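Home | Kitchen | Workshop | Storage | Cleaning | Back Issues

Workshop Tips: Keeping a Bench in Order When a Gripper Does the Sorting

The packing room at Traltwood in Uvham used to have four people on the sorting bench. They picked small parts and household goods out of open boxes and put them where they belonged. Since June much of the plain picking has gone to automated grippers, and the same four people now set up the bench, check the work and teach the grippers new items by hand. The tips below come from the sheet that hangs by the door there. Most of them will work on any shared table, in a shop or at home.

Set the small things down first

Caps, lids and nozzles go at the front of the table, with clear space on every side. A gripper finger needs room to come down next to a cap, and so does a thumb. If two caps touch, slide them apart before starting. Ridged caps are easier to hold than smooth ones. Turn a few of them over now and then, so the practice isn't all done on one side.

Leave the box open and the back flap up

A box with a tall back flap keeps things from going over the far edge. Fold side flaps outward or cut them off. Put soft items in the middle and hard ones at the ends. A bottle lying on its side will roll if the box is only half full, so wedge it with a folded cloth.

Keep the pads clean

Soft finger pads pick up dust, tape glue and cardboard fuzz. Wipe them with a damp cloth at the start of the shift and again after lunch. Don't use oil soap or furniture polish anywhere near them. At Traltwood the pads get changed when they start to look shiny, and the old ones go in a jar for shimming wobbly table legs. Check the small screws at the same time. A screwdriver on a string, tied to the table leg, saves a lot of walking.

Do the first run by hand

Before a new item goes to the machine, one person works through it with the hand-held gripper. Keep the wrist loose and come in slowly from above. Close the fingers until the item stops moving, and then stop squeezing. People who have packed for years tend to be good at this, as they already know which end of a bottle is heavy. Twenty minutes at a time is plenty. After that the forearm gets tired and the picks get sloppy. 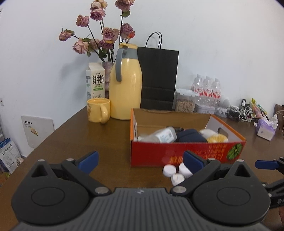 Issue 58

Practice on a table with other things on it. A bare bench is easy, and real shelves have mugs, pitchers, bags and boxes standing close together. Put the tall things at the back so they don't hide the short ones. Leave the front third for the pieces being picked up.

Cords

Bundle chargers and loose cables and keep them against the wall, away from the reach of the hand or the arm. Twist ties from bread bags do the job. Label both ends of each cord with masking tape. The people at Traltwood spent most of one morning finding out which plug belonged to which charger, and now every cord has a number.

Drinks and snacks

Food in closed tubs only, and keep it off the front of the bench. Clip lids hold better than press-on ones when something gets bumped. A thermos pitcher should be shut before any work starts. Crumbs get into joints and are slow to pick out. An old toothbrush works best for that, used dry.

Who does what now

The bench still needs people, but the day is put together differently. The job changes every two hours:

Setup: lay out the items, check the box, clear the cords.
Hand work: run the hand-held gripper on anything new.
Checking: look over the finished boxes and pull the bad ones.
Floor: bring stock in, take full boxes out.

Before the change, one person could stand at the same spot all day. Sore shoulders were common. Now the complaints are more about the eyes, mostly from checking, so a second lamp was put up over that end of the table. A plain desk lamp with a warm bulb is fine. Aim it from the side to cut glare on clear plastic.

Pay for setup and for packing is the same at Traltwood, and that was settled before the machines came in. Any shop thinking of doing this should sort out that question early. Write down who may stop the machine, too. At Uvham the answer is anyone in the room.

At the end of the shift

Empty the box. Put caps in a lidded tub, wipe the table with the grain, and hang the hand-held gripper up with its fingers open so the pads don't take a set. Write any item that gave trouble on the board, with the side it was lying on when it slipped.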